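Two-arm bench, multi-finger hands: is a wrist camera worth adding to the head view?
Posted in Hands, Grippers and Arms | 277 views

pourover_pete
Hi all! I've been trying out a pair of multi-finger hands against our old parallel grippers, and I'm stuck on the camera side of things. The test is boring on purpose: one arm picks up a water bottle, the other hand steadies a clear plastic cup, and we pour. With the old Pritard grippers I only ever used the head camera and it was fine (two flat jaws, you can see where they are, done). With the fingered hands I keep losing track of what the fingers are doing once they close, and half my failed grasps look exactly like my good ones when I go back over them.

So I'm thinking wrist camera, all the time, on both arms. But that means more cable, more data, and my controller is a Zetlow box that already grumbles when I give it two streams. Same setup, head view first and then the wrist:

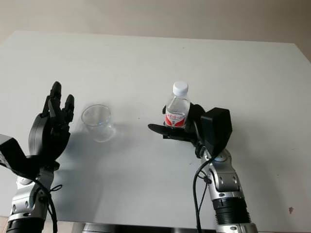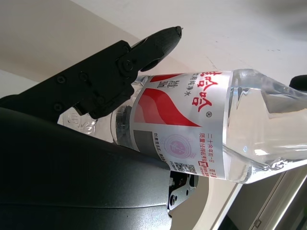

From the head I get the cup and the bottle and where the hands are relative to each other, which I love. From the wrist I get a whole lot of bottle label and one finger really well, and no cup at all. Do people run both? Or do you pick one and live with it? I'd also take opinions on whether I should just go back to the parallel jaws for this job. They're ugly but they did hold bottles.

I-seul Na
Run both, but don't treat them as equals. I went through this when I was comparing Derkach hands with a cheap two-jaw gripper, and what fixed it for me was switching by phase. Head view for the approach and the pour, wrist view from a little before contact until the lift is done. My controller never had to chew on everything at full rate, I just dropped the wrist stream to a crawl whenever it wasn't its turn.

The other thing I'd look at is clear plastic. My depth readings on anything transparent were junk from every angle, so I quit using depth for the cup and went with plain color and a fixed cup spot marked on the table. Not elegant! But my spills dropped a lot the same afternoon. If your wrist camera mostly sees label, that's good news for the bottle, the print gives the tracker something to hang on to.

As for going back to jaws, I'd keep them for full bottles and try the hands on half-full ones first. A thin bottle gets squishy once it's been opened and the two kinds of gripper behave very differently there.

gearhound19
just get the Zimis controller, it takes four cameras no problem

mlowry
Check your cable routing before you buy anything. I chased a "bad grasp" problem for most of May and it was the wrist cable tugging at one end of the roll. Leave a bigger loop than you think you need, then turn the wrist all the way both directions by hand with the power off and watch it.

Also +1 to switching by phase. If you do that, log which view was live, or you'll be guessing later like I was.

Contact | Terms | Back to top
We use cookies to keep you signed in and remember your settings. Accept | Manage choices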